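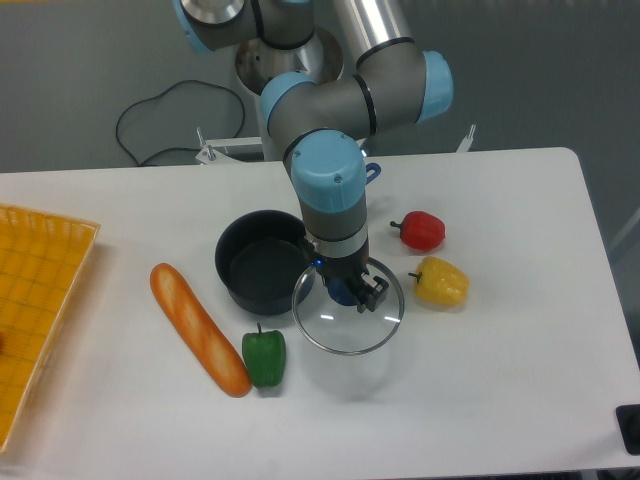 13th October - Fledwood task set, lid handling

Present: Tane Whitcombe, Kurniawati Ismail, me. Bernadette Foley for the first hour.

Goal for the session was to get the lid subtask into a state where the second-year group can run it without one of us standing over the keyboard. Pots and baskets were signed off last week. Lid was the holdout.

Setup as per Kurniawati's sheet: black pot, glass lid with the blue knob, baguette and three peppers on the table, yellow basket on the left. Layout B. Food items are distractors for this subtask and should not be touched. If one gets knocked, reset and log it as a contact fault.

Grasp is on the knob only. We tried the rim in January and dropped it; the fingers have nothing flat to close on. With the knob the grip is fine but the lid doesn't hang level. Tilt varies from one pick to the next depending on how high the fingers close. Tane wants to correct for this in the wrist. I would prefer a fixed grasp height and leave the wrist alone. Went with fixed height for now.

Changes made:
- closing force down from 37 to whatever the student default is (Tane to write the number on the board, I forgot to copy it)
- approach speed capped at 200 mm/s over the table
- pause of 3 seconds after grasp before lateral move, to let the lid stop swinging
- depth filter left on, though it still loses the glass. Pose estimate now uses the knob color only

Run 533 is the reference run for the new settings. Use that one for the comparison plots and ignore the earlier ones in the same folder, they have the old tool offset.

Placement is still the weak point. When the lid comes in tilted, the low side of the rim meets the pot first and the pot shifts. Kurniawati suggested releasing slightly early and letting it settle. Works in simulation, but the Pririnau model has the pot fixed to the table so that tells us very little. Needs a free-body pot before anyone quotes the sim numbers in a report.

Bernadette asked whether the students are marked on success rate or on the write-up. Write-up, per Clive Rudd. She will put it in the handout.

Open:
- free-body pot in sim (me)
- grasp height sweep, knob top down to knob base (Tane)
- layout C, peppers closer to the pot (Kurniawati)
- ask Barry Catterall for the Bikine team's reset checklist - ours skips the tool offset check, hence the folder of bad runs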